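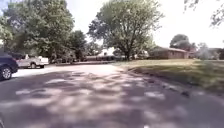 Shade and sun on the asphalt, with a curb along the lawn. Streets like this one are the practice ground for Travon.

126 shares

Teaching Travon to drive a street by hand

Many readers asked us what the remote driving group is doing since the spring, so I write a short report. I am one of the drivers and not an engineer, so please excuse me if I explain something too simply.

Travon is our small cart for bringing parcels the last part of the way. It does not have a fixed map of what to do. Instead, a person drives it by remote control, with a wheel and two pedals, and the cart stores what its cameras saw together with what the hands and feet of the driver did. Later Mei-kuen Kao and Feng-yi Tsao use these drives to train the program which should drive alone.

In May we passed 472 recorded drives. Of these, 284 were accepted for training. The others were not bad driving in every case. Often the driver stopped to think, or corrected the wheel many times on a straight piece, and the program would learn this too. Feng-yi explained me that the cart cannot know which part of my driving was a decision and which part was only my nervous hand. After this I started to hold the wheel more loosely and my drives got accepted more often.

The most difficult subject at the moment is shadow. Under big trees the asphalt is full of light and dark spots, and on the screen a dark spot can look like a hole or a flat object. In the early drives some of us slowed down at such places, and the trained program did the same, but stronger. It braked for shadows on a free road! Now we have a rule: if the driver is sure it is a shadow, he drives over it with the same speed, and if he is not sure, he stops fully and marks the drive with the yellow button. Slowing down a little is not allowed, as it teaches the cart to be half afraid.

The second subject is parked vehicles. When a pickup or an SUV stands at the side, the driver should begin to move over early and come back late, in one soft line. Cathal Ó Riain is the best of us in this. His drives are used as the model for new drivers, and he does not like to hear it, but I write it anyway.

A curb which bends away is also not easy. On the remote screen the near part looks almost straight, and one turns too late. Sakda Ratanaporn asked the drivers to look at the far end of the curb and let the near part take care of itself. For me this worked after nearly 600 meters of practice - before that I touched the curb more than once, and each touch is in the log with my initials.

What comes next: we will repeat the shaded streets in the morning and again after 4 p.m., when the shadows lie in another direction. Mei-kuen wants the same driver for both times, so that only the light is different and the style of driving stays equal. We will also try the new pedals from Rarnik, which are stiffer. The opinions in the group are divided, and I prefer the old ones.

If you work in another group and want to try a driving shift, please write to Yung-ching Lau. A shift takes two hours with a break in the middle. You need a normal driving license and some patience, and you should bring your glasses if you wear them for distance - the screen is bigger than you expect, but it stands far from the chair.

3 comments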